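Budgeting for a two-arm towel folding cell: what should be included?
Posted in Equipment and Purchasing

Hulholm_Facilities
Our organisation operates a small laundry service at the Hedutthorpe site and has been asked to submit an equipment request for the October funding round. The request is for one enclosed table with two small robot arms, to be used for trials of folding hand towels and cloths. The supplier, Besson, has quoted 1,213 pounds for each arm. The ceiling for a single request is 2,000 pounds, so two arms alone would exceed it. May the purchase be divided across two requests, and which further items are commonly left out of a first budget?

Clekley_Workshop
We would advise against dividing the purchase without written consent from your finance office. Most offices treat two arms intended for one table as a single item. Ask instead whether the ceiling may be raised, and attach a full list of parts to support the case.

In our experience the arms are the easy part of the list. The table, the side walls, the mounting plate, the rails and the cabling all need their own lines. At Clekley these extras came to 1,078 pounds, and we had allowed for very little of it.

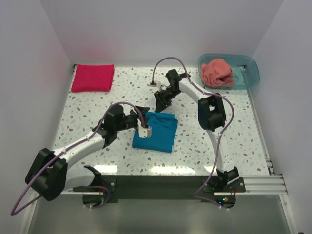
Two-arm cell with folded towels and a cloth bin on the table.

Please note the length of cable that hangs from each arm. Order clips and spare cables with the first delivery — a separate order later carries its own postage. We would also consider a matt table top. A glossy one throws back the glare of overhead lights, and replacing it after installation is tedious. Bins and a supply of cloths in several colours cost little but should still be listed.

For staff time, we set aside 3 weeks for installation and adjustment. This was sufficient, although the second arm took longer than the first.

northbank_stores
Buy one arm first and see how you get on. Ours folds nothing by itself, but you learn the software.

Hulholm_Facilities
Thank you both. The finance office has confirmed that a single request is required, and that a higher ceiling may be sought in writing. The revised list will include cables, clips and a matt top. One arm would not meet the purpose of the trial, so the request will remain at two.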